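Glazed Milk Rolls Come Back to the Sullmont Bakery Counter
10/9/19

The glazed milk roll, which many families in Sullmont remember from their school years, is sold again from this week. The small bakery Châu, on Beswood Street, has put it on the counter at the same place where the old Brumumeck bread shop kept it before that shop closed its doors.

Ramil Tiongson, the owner of Châu, bought the recipe notebook together with two mixers and a proofing cabinet when the Brumumeck family retired in March. The notebook has 38 pages and it is written by hand, partly in pencil. The page for the milk roll had a large butter stain over the quantity of sugar, so he had to try the dough many times until older customers told him the taste was right.

"The first ones were too sweet and too heavy," Mr. Tiongson said. "My mother-in-law ate half of one and put the rest in her handbag. I understood then that I must continue to work."

The roll is made from wheat flour, whole milk, butter, egg, sugar and a little salt. The dough rests in the cold overnight and is shaped early in the morning. It gets one layer of egg before the oven, and a thin sugar syrup is brushed on when it comes out. The syrup gives the shine that the customers ask for, and it also keeps the crust soft until the evening.

Every morning one roll from the first tray is looked at before the others go to the shop. Mr. Tiongson says that he judges the color and the glaze, and checks if one side has risen more than the other.

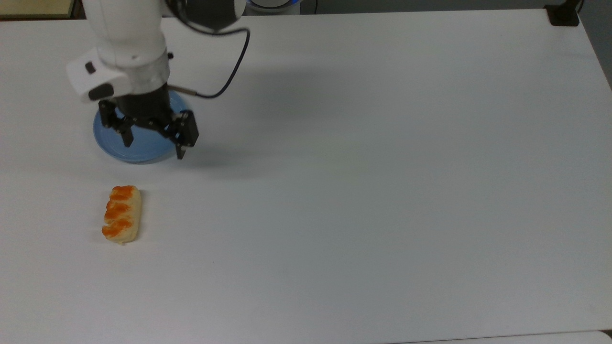 Where and when to buy

The rolls are ready at seven in the morning and the bakery makes 200 of them a day. On the first day of sale they were finished before lunch, and a few people who came after work had to go home with ordinary white bread. The bakery will not make a bigger quantity for the moment, as the oven is also needed for the sandwich loaves that go to two schools and the hospital kitchen.

Customers can reserve up to six rolls by telephone, one day before. Reserved rolls are kept behind the counter until four in the afternoon. After this hour they are sold to anyone who asks. Rolls can be bought single or in a paper bag of four, and the bag is a little cheaper than four single ones.

There is no version without milk or egg. Mr. Tiongson said he has received this question often and he is testing a dough with oat drink, but he does not want to promise a date. The rolls are baked in the same room as products with sesame and walnut, and a notice about it hangs next to the cash desk.

An old customer is satisfied

Rizwan Seneviratne, a retired bus driver, was among the first persons in the line. He used to buy one glazed roll each morning before his shift on the route to the railway station, and he ate it at the last stop with coffee from a flask. He bought four this time.

"It is a little smaller than before, or maybe my hand was smaller," he said. "The top is correct. It sticks to the fingers a little, and it should stick."

He still has one complaint. In the old shop the roll was handed over in a square of thin paper, and Châu gives a napkin, which in his opinion takes away some of the glaze. Mr. Tiongson has heard this from other people also, and has ordered the thin paper. It should arrive before the end of the month.

How to keep them at home

The bakery recommends to eat the rolls on the same day. If some are left, they can be kept in a closed bread box until the next morning and warmed in the oven for a few minutes at low heat. The microwave makes the glaze wet and the inside rubbery. They can be frozen without problem, but then the shine is lost, and a small brush of warm syrup after heating will bring most of it back.

Other pages of the notebook will be tried during the winter. Next is a rye loaf with caraway, and after it a plum cake that was sold by Brumumeck only in autumn. Anybody who remembers how high the plum cake was, or if it had crumbs on top, is asked to speak with Mr. Tiongson at the counter. The notebook gives only the weight of the plums and the time in the oven.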